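# About Stekura

Stekura is a computer repair shop and a small training school under one roof. We fix desktops and laptops for homes and small offices, and we teach people to do the same work themselves.
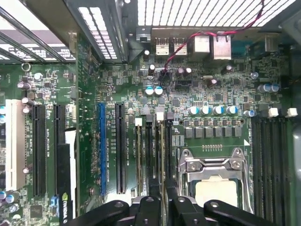
The business was started by Burgi Bachmann, who had spent years servicing office machines for Hauser and wanted a place where customers could talk to the person holding the screwdriver. The first shop was one room with a counter and a bench. We moved to the current building on Jomport Street when the evening classes outgrew the back of the old one. The counter came with us and is still in use.

## The repair side

Most of what comes in is ordinary: failed drives, worn-out fans, laptops that no longer charge, desktops that shut down without warning. We look at the machine first and call you with a price. If you decide against the repair, you pay the inspection fee and take the machine home as you brought it.

We don't replace parts that still work. If a machine is too old to be worth the money, we say so and offer to move your files to a new one. Old machines can be left with us for recycling, and drives are wiped before they go anywhere.

Small offices can sign up for a service plan. We visit twice a year, in February and again in late summer, to clean the machines, check backups and write up anything that should be replaced soon. The plan includes phone help during opening hours.

## The school

The basic course runs for 16 weeks, two evenings a week. It starts with tools, power and safe handling, then moves on to memory, storage, boards, cooling and networks. The last month is spent on real faults. Students find the problem, write it up and explain it to the customer in plain words – that last part is graded too.

Each class has room for 32 people, split into two groups for bench work. You don't need any background in electronics. You do need to be able to attend, as missed bench evenings are hard to make up. So far 326 people have finished the course. Several of them now work for us, and others have gone on to IT jobs at schools and clinics in the area.

The fee is $600 and covers the course book and use of all tools. It can be paid in four parts. Students who finish the course may go on to the laptop course, which is shorter and held in the mornings.

## Cekex

Cekex is the booking and ticket system we wrote for our own use. Every repair gets a Cekex number, printed on your receipt, and you can use it to check progress on our website or over the phone. Please have it ready when you call.

## Visiting

The shop door is on the street side. The classroom entrance is around the corner, next to the bike racks. Parking behind the building is free for customers while they drop off or pick up – please leave the spaces by the gate clear for deliveries.

*Page updated September 6, 2025*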